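2019년 4월 12일 작업실 노트

할로넨(Halonen) 컬렉션 릴 테이프, 드디어 굽기 시작!

어제 퇴근 전에 건조기를 미리 켜 두고 갔더니 아침에 온도가 아주 얌전하게 50도에 붙어 있었다. 지난번에 문 고무패킹 갈아 끼운 보람이 있네. 그때는 문 쪽이랑 안쪽이랑 온도가 달라서 릴을 중간에 돌려 줘야 했는데, 이번엔 온도계를 앞뒤로 하나씩 넣어 봐도 눈금이 거의 똑같다. 그래도 한 번은 돌렸다. 습관이 돼 버려서.

오늘 넣은 건 전부 토리코(Torico) 테이프다. 뒷면에 검은 코팅 있는 그 계열. 상자에서 꺼낼 때 벌써 그 냄새가 났다. 크레용 녹은 것 같기도 하고 오래된 왁스 같기도 한, 한 번 맡으면 다시는 못 헷갈리는 냄새. 손으로 릴을 살살 돌려 보니까 겹이 떨어지면서 쩍, 쩍 소리가 난다. 이 상태로 기계에 걸면 헤드에 갈색 찌꺼기가 쌓이고 끼익 소리가 나다가 멈추겠지. 작년 7월에 급하다고 그냥 걸었다가 고무롤러까지 통째로 닦느라 하루 날린 기억이 아직도 생생하다. 그날 이후로 끈적한 건 무조건 건조기부터다.

참고로 같은 상자에 아세테이트 테이프도 섞여 있었다. 이건 절대 굽지 말 것!! 형광등에 대고 보면 릴 옆면으로 빛이 비치니까 구별은 금방 된다. 식초 냄새 나는 것 하나는 비닐에서 빼서 따로 선반 맨 위에 올려 뒀다. 빨간 스티커 붙여 놨으니 정리한다고 도로 상자에 넣지 말아 주세요. (나한테 하는 말이기도 함.)

타임테이블은 이렇게 갔다. 아침에 넣고, 점심 먹고 와서 뒤집고, 퇴근 전에 전원만 끄고 문은 닫아 둔 채로 천천히 식히기. 내일 아침에 꺼내서 실온에 한나절 두었다가 처음부터 끝까지 느린 속도로 한 번 감고, 그다음에 재생. 꺼내자마자 거는 건 금지. 지난번에 성질 급하게 따끈한 걸 걸었더니 장력이 들쭉날쭉해서 앞부분 음정이 미묘하게 흔들렸다. 사실 음악이면 바로 티가 나는데 인터뷰라서 나중에야 알았다.

굽는 동안은 리멜(Rimell) 데크 정렬. 이 녀석은 따뜻해지는 데 시간이 좀 걸리니까 켜 놓고 커피부터 내렸다. 헤드는 알코올 면봉으로 닦고(면봉 끝이 하얗게 나올 때까지), 가이드도 닦고, 고무롤러는 전용액으로. 소자기도 한 번 돌렸다. 소자기 쓸 때는 테이프 전부 옆방으로 치우고 할 것. 나도 안다, 알면서도 매번 한 번 더 둘러본다.

교정 테이프 걸고 1,000 Hz 톤부터 봤다. 왼쪽이 오른쪽보다 살짝 낮게 나와서 재생 레벨을 조금 올렸다. 이건 지난달에도 같은 방향으로 틀어져 있었는데, 반고정 저항이 슬슬 헐거워지는 게 아닌가 싶다. 톡톡 건드리면 바늘이 움찔한다. 급한 건 아니어도 다음 정비 때 양쪽 다 새 걸로 바꿔 버리는 게 속 편할 듯. 고역 톤으로 아지무스 맞출 때는 스코프 화면이 비스듬한 직선 비슷하게 모이는 데서 멈췄다. 완벽한 직선은 아니고 조금 통통하다. 이 기계에서 이 정도면 나는 만족!

그런데 교정 테이프에 맞춘 아지무스가 할로넨 테이프에도 맞으리라는 보장이 없다. 녹음한 사람이 휴대용 녹음기를 몇 번이나 바꾼 모양이라, 릴마다 귀로 다시 맞춰야 한다. 모노로 합쳐 놓고 치찰음이 제일 또렷한 지점을 찾는 게 결국 제일 빠르다. 화면 보면서 하면 눈이 귀를 속인다. 타데카... 가 아니라 탄데카 카바(Thandeka Xaba), 이름 철자는 Xaba가 맞고, 한글 표기는 본인한테 물어보고 라벨에 적기로. 아무튼 탄데카는 헤드폰보다 작은 스피커 하나로 듣는 게 낫다고 하고 나는 헤드폰 파인데, 오늘 둘이 따로 맞춰 보고 비교했더니 나사 위치가 거의 같았다. 싸울 이유가 사라져서 조금 아쉬웠다.

시험 삼아 안 구워도 되는 테이프 하나를 옮겨 봤다. 상자에는 연필로 "시장, 비"라고만 적혀 있다. 틀어 보니 정말로 시장이고 정말로 비가 온다. 천막에 빗방울 떨어지는 소리가 나고, 멀리서 누가 생선 값을 부르고, 가까이서 아이가 뭘 사 달라고 계속 조르고, 녹음한 사람은 한마디도 안 한다. 중간에 한 번 마이크를 옷에 스친 듯한 부스럭 소리. 작업 기록에는 "결함: 취급 잡음"이라고 적어야 하는데 나는 이 부스럭이 참 좋았다. 물론 적기는 그대로 적었다.

히스가 꽤 있지만 손대지 않음. 보존용 파일은 무조건 있는 그대로, 노이즈 제거는 열람용 사본에서만. 이 원칙은 몇 번을 적어도 모자라니까 또 적는다. 열람용도 욕심내면 빗소리가 먼저 사라진다. 빗소리랑 히스는 프로그램 귀에는 사촌쯤 되나 보다. 스투사노(Stusano) 기본값으로 돌려 봤더니 비가 그치고 시장이 물속에 잠겼다. 강도를 확 낮추니까 그나마 들을 만해졌는데, 이 테이프는 열람용도 그냥 원본 그대로 가는 쪽으로 마음이 기운다. 탄데카 의견 기다리는 중.

이음매도 문제였다. 스플라이싱 테이프 접착제가 말라서 감다가 툭 떨어진 데가 있다. 떨어진 자리는 양 끝을 장갑 낀 손으로 잡고 면봉에 세정액 조금, 말린 뒤에 새 테이프로 다시 붙였다. 블록 홈에 먼지가 껴 있으면 살짝 어긋나니까 붓으로 먼저 털 것. 반대로 접착제가 삐져나온 자리는 다음 겹에 들러붙어 있어서 정말 천천히, 숨 참고 떼어냈다. 리더 테이프 없는 릴에는 앞뒤로 새 리더를 붙였고, 원래 있던 종이 꼬리표는 봉투에 넣어서 상자 안에 같이 보관. 꼬리표 뒷면에 메모가 있는 경우가 있으니까 버리지 말고 꼭 뒤집어 보기.

상자 메모 옮겨 적는 것도 은근히 일이다. 볼펜, 연필, 사인펜이 뒤섞여 있고 같은 테이프에 서로 다른 제목이 두 번 적힌 것도 있다. 어느 쪽이 맞는지 추측해서 고치지 말고 보이는 대로 둘 다 적고, 들어 본 뒤에 비고란에 의견을 달기로 했다. 목록상 남은 릴은 80개가 넘는다. 건조기에 한 번에 들어가는 게 6개니까 굽는 것만 해도 한참이겠다. 굽는 날이랑 재생하는 날을 엇갈리게 짜면 데크가 노는 날은 없을 것 같은데, 표는 주말 지나고 그려 봐야지.

파일 쪽 메모. 캡처는 늘 하던 대로 하고, 끝나자마자 체크섬 만들고, 사본 두 벌이 서로 다른 디스크에 있는지 확인한 다음에야 테이프를 상자에 넣는다. 오늘 시장 테이프는 여기까지 완료. 파일 이름에 한글 넣지 말자는 얘기가 또 나왔는데, 나도 찬성이다. 제목은 메타데이터에 적으면 되고 파일 이름은 번호만. 저번에 자모가 다 풀려서 "ㅅㅣㅈㅏㅇ"이 된 폴더를 보고 나서는 미련이 없다.

사야 할 것도 적어 둔다. 면봉(긴 것), 스플라이싱 테이프, 흰색 리더, 빈 릴, 고무롤러용 세정액. 알코올은 아직 넉넉하다. 장갑은 큰 사이즈만 잔뜩 남아서 손가락 끝이 남는다. 작은 걸로 한 통 주문할 것!

내일 할 일은 구운 릴 꺼내서 식히기, 느린 감기, 그리고 첫 릴 재생. 라벨에 "할머니 노래 1"이라고 적힌 게 맨 앞에 있어서 벌써 설렌다. 2는 목록에 있는데 상자에는 안 보인다. 다른 상자에 잘못 들어갔을 수도 있으니

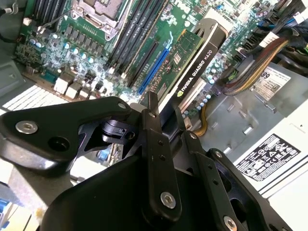 선반 아래 칸부터 하나씩 열어 보고, 그래도 없으면 탄데카한테 인수증 사본을 부탁해서 번호를 대조해 볼 생각이다. 건조기 전원은 껐고 문은 닫아 뒀음. 아침에 먼저 오는 사람은 열지 말고 나 올 때까지 그대로 둬 주세요.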